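4월 작업노트 – Rimkutė 호수 캠핑장 보트 대여 준비

오전 9시 조금 넘어서 시작. 카약 선체 점검은 어제 끝냈고 오늘은 시트랑 발판 차례다.
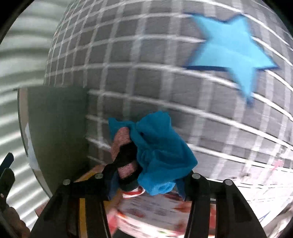

Bouchra는 시트 높이를 2cm만 낮춰도 초보 손님들이 훨씬 덜 흔들린다고 했다. 작년에 부두 앞에서 뒤집힌 배가 죄다 높은 시트였다면서. 듣고 보니 나도 그 배만 타면 허리에 힘이 들어가더라! 그래서 일단 Wavel 카약 4대만 낮춰 놓고 부두 안쪽에서 돌려 봤다. 확실히 옆으로 기우는 느낌이 줄었는데, 대신 다리 긴 사람은 발판을 한 칸 더 밀어야 한다(내가 딱 그렇다). 발판 레일 나사가 뻑뻑해서 여기서 시간을 다 잡아먹었음. 다음엔 윤활제부터 챙기자.

오후엔 Gayan이랑 섬 쪽 코스를 재 봤다. 부두에서 첫 부표까지 600m, 섬 한 바퀴 돌고 오는 데 43분. 맞바람이 좀 있었으니 잔잔한 날엔 더 빠를 것 같다. 한 시간 대여로 충분하다고 보는데 Gayan은 애들 데리고 타면 모자란다고 우긴다. 가족 요금을 따로 만들지는 아직 못 정함.

섬 북쪽은 물이 얕아서 바닥이 한 번 긁혔다. 안내판 지도에 얕은 곳 표시 꼭 넣을 것. 다이빙 바위 쪽으로는 노 저어 가지 말라는 문구도 같이.

남은 일
- 2인승 패들 길이 다시 보기
- Czesław한테 구명조끼 어린이 사이즈 재고 물어보기
- Ginham 패들보드 핀 주문 (지난번 것은 규격이 안 맞았다)
- 셔틀 보트 시간표 초안, Agnese가 보고 싶다고 함

물이 아직 엄청 차다. 손가락이 얼얼해서 글씨가 엉망이네.

최근 노트
부두 밧줄 교체
Curkent 패들보드 공기압 비교
캠핑장 매점 앞 자전거 거치대 위치
셔틀 보트 엔진 첫 시동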